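I'd sworn off choirs at school, so how I ended up in the alto row at Collier chapel is anyone's guess. My neighbour Kanako Kinoshita had a hand in it (she has a hand in most things!). She marched me to the April practice, pushed a hymn book at me and left me to it.

There were 51 of us for the Easter morning service, and I got lost in verse 3 every single time.

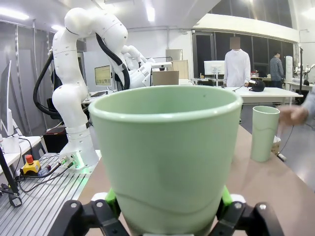
Two pale green cups, one of them resting on a wooden tabletop.

What I hadn't expected was the quiet afterwards. Jerome Galang, our minister, lets the last chord fade and then just waits, for about 2 minutes. I used to plan lunch. These days I pray a bit, mostly for my sister, and then I plan lunch.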